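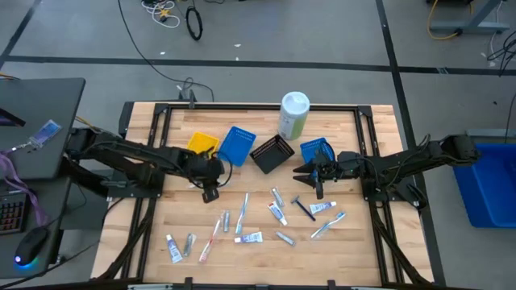

Wohin mit all den Zahnpastatuben, wenn eine Pension für den Winter schließt? In Körbchen, sagte Kulap, und zwar jede Sorte in ihr eigenes, sonst finde man im Frühjahr nichts wieder.

So hatte sie es immer gehalten, seit sie das Haus Steneck von ihrer Tante übernommen hatte, mit den knarrenden Stiegen und dem Speisezimmer, in dem es selbst im August nach Apfelkuchen roch. Im September, wenn die letzten Wanderer abgereist waren, ging sie von Zimmer zu Zimmer und räumte die Spiegelschränke aus. Was die Gäste vergessen hatten, kam auf den großen Holztisch, und was sie selbst für die Vergesslichen vorrätig hielt, gleich mit dazu. Es sah jedes Mal aus, als hätte eine ganze Schulklasse fluchtartig das Bad verlassen.

Prasert sollte ihr helfen. Er war am Nachmittag um 4 mit dem Bus heraufgekommen, hatte zwei Teller Suppe gegessen und stand nun mit hochgekrempelten Ärmeln da, eine Zahnbürste in der Hand, die er betrachtete wie einen Brief in fremder Schrift.

»Die Bürsten ins Gelbe?«, fragte er.

»Ins Gelbe die kleinen Tuben«, sagte Kulap. »Die Bürsten kommen ins Blaue. Ins große Blaue, Prasert, das kleine ist für die Rasierer.«

»Und das schwarze?«

Sie überlegte, den Kopf ein wenig schief, und er wusste schon, dass jetzt eine Geschichte kam, und zog sich einen Stuhl heran.

Das schwarze Körbchen nämlich war das von Herrn Leite gewesen. Wellington Leite, der dreizehn Sommer hintereinander das Zimmer zum Garten genommen hatte und nie mit weniger als drei Tuben Zahnpasta angereist war, weil er dem Dorfladen in dieser Hinsicht nicht über den Weg traute. Die Butter dort lobte er, den Käse auch, aber Zahnpasta — nein, die brachte man von zu Hause mit. Eine Tube ließ er immer da, für den Nächsten, wie er sagte, und mit der Zeit hatten andere es ihm nachgemacht.

»Und jetzt kommt er nicht mehr?«, fragte Prasert leise.

»Doch, natürlich kommt er! Er ist bloß zu seiner Tochter gezogen und nimmt jetzt den Zug am Vormittag.« Kulap lachte und schob ihm das Körbchen hinüber. »Die großen Tuben da hinein. Und schraub die Deckel fest, voriges Jahr hatten wir im März die ganze Bescherung auf den Handtüchern.«

Er schraubte. Draußen fing es an zu dämmern, und in der Küche pfiff der Kessel, den sie beide vergessen hatten.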